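The credits for Clumberg ran to 800 names, and Monique Gautier's job was to check each one against a signed contract. She worked from the Delorme office in Bredville, second floor, with two monitors and a printed copy of the style guide. Actors came first, in order of appearance. Stunt performers followed, then departments by seniority.

The discrepancy was on page 2. The part of the younger brother was credited to a man whose contract had been canceled before the shoot began. The replacement had no entry at all. She searched the payroll file and found 100 lines for day players, none of them with a speaking part. She searched again by role and got the canceled man.

She wrote to the distributor, Cirkulance, and attached both contracts. The master was due at six. 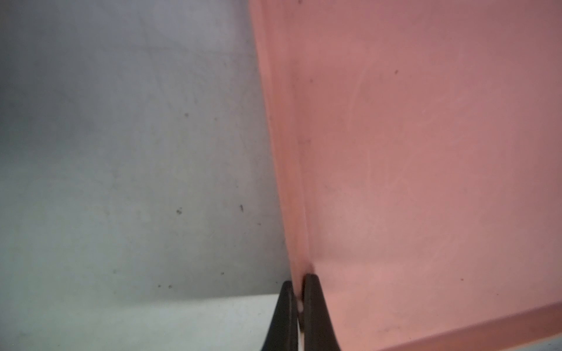 Gautier should leave the card as it was, came the answer by phone, because the trailer had gone out with that name and the posters were printed. Cirkulance had ordered 2000 of them. A correction could be made for the home release.

She asked who had played the brother.

The line was quiet for a while. Then the voice gave her a number for an agent, and the agent gave her a number for a boarding house, where a woman said the actor had moved out in November and left no address. He had paid through the end of the month.

Gautier opened reel four and found the funeral. He stood behind the widow and had one line, which he delivered a little too early. She played it back until she was sure of the wording, then compared it to the script – he had changed a verb.
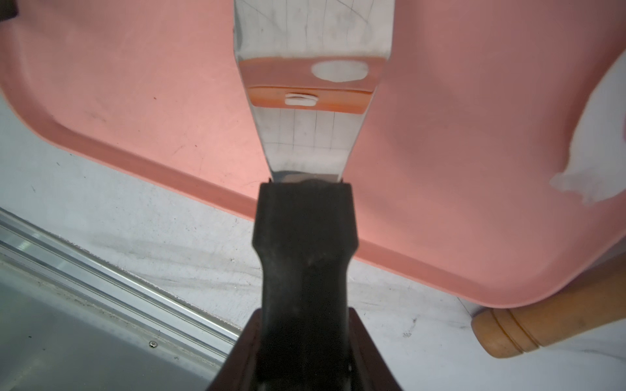
At ten minutes to six she deleted the name on the card and left the role in place, with the row of dots running out to the right margin. The software flagged an empty field. She selected "accept," saved the file under the same title, and sent it to the lab.

Then she went back to page 2 and started on the stunt performers.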